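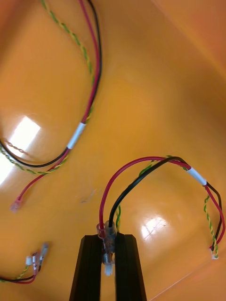 About the Bundance Robotics Club

We're an after-school club for anyone aged eleven to 18 who likes making machines do useful things, and we've been going long enough now that some of our first members come back to help in the holidays (usually when there's cake!). Nilton Ccori started us off with one bench, a box of odds and ends and a great deal of patience, and he still opens up at half past three and is nearly always the last one out.

What we're working on

This year's big project is called Trimell, and it's a sorting and packing job for two robot arms. The parts are the sort you'd find inside an ordinary appliance: solenoid valves, round red circuit boards, twisted cables and wire harnesses, each kind in its own yellow-orange bin, with a steel tray of paper in the middle of the table. Wires are the hard bit. They bend, they spring back and they love to tangle, so our members spend many happy (and some rather grumpy) afternoons working out where the grippers should take hold. We hope to enter the Villca Cup in December, and the team has already planned 114 practice runs on the whiteboard, which tells you how keen they are. 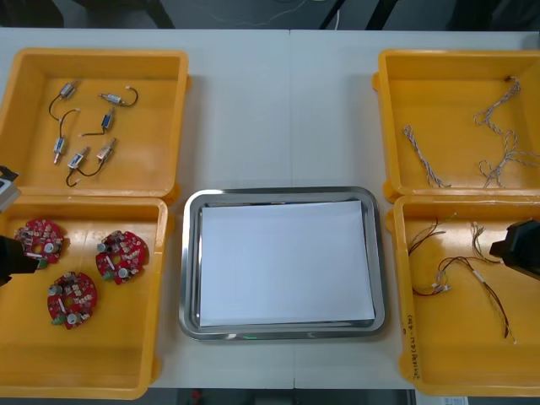
Does my child need to know how to code before joining?

Most of our members start with no coding at all. New starters are paired with an older member for the first few weeks and pick it up as they go along, and there's plenty to do with bins, wiring and planning in the meantime.

Come and see us in Room 319, any time after half past three in term.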